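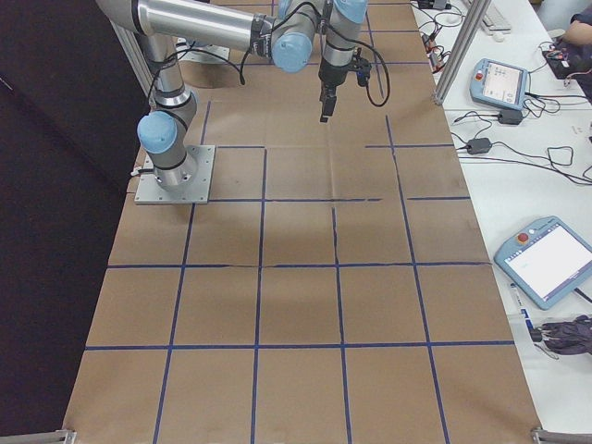
Why would anyone plan a path from scratch every single time, one of the other visitors wanted to know, when you could record the good one and play it back? Good question, and it got us a twenty-minute answer before I'd even found the coffee.

Aug 15, 2020
Posted by the blog desk

So, the Langat open day! I went for the software, and the short answer is that playback is fine until something moves an inch. The team writes its own planner, called Selik, and it comes up with 30 candidate paths for each move, throws out the ones that would bump the other arm, and picks the smoothest of what's left. They had it running on a laptop so we could watch the rejected paths blink out in red (I could have stayed there all afternoon).

What surprised me was how much of the code is about waiting. Two arms over one table means each has to know which patch the other has claimed, and Selik hands out those patches like a parking attendant. An early version let both arms wait politely for each other forever – the log from that one ran to 253 pages, and they've kept a printout.

Eggs are the test everybody asks about. The arm has to close on a shell without squeezing, then let go over a carton cup that isn't much bigger than the egg, and the planner wants a slow straight line for the last bit. Perception is a separate program, Kemine, which guesses which way each egg is lying and passes along how sure it is. Below a set score, the arm goes back for another look. I asked what the score was and got a long speech about clear plastic, which their depth software hates. 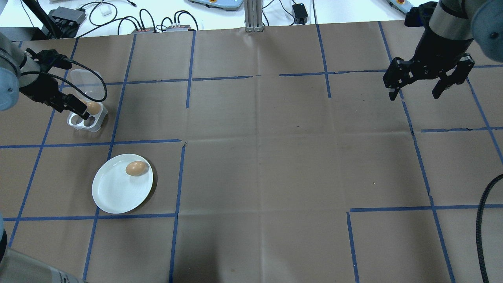 Getting there and signing up

Langat shares a parking lot with Vamirano, so follow the signs for the second door. Groups were capped at 33, and ours was full. The next one is in October and they're adding a session on the log viewer, so bring a laptop if you want to try it. I've already put my name down.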